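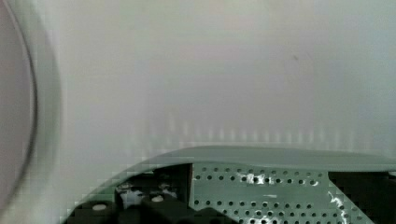

pumetti-wrist

Wrist camera clips for training and checking the Lasora grasp planner. Maintained by Ferhat Çınar.

Contents

474 training clips and 25 held out for validation, each with joint states and gripper commands. Timestamps come from the controller clock.

Known issues

Glare on pale or perforated surfaces throws off the edge detector - mask bright patches before running it. Compression blocks show up along soft edges, so don't use these clips to tune sharpening.

Usage

Run check_sync first, then load_clips. Clips that fail the sync check are skipped and listed in skipped.txt.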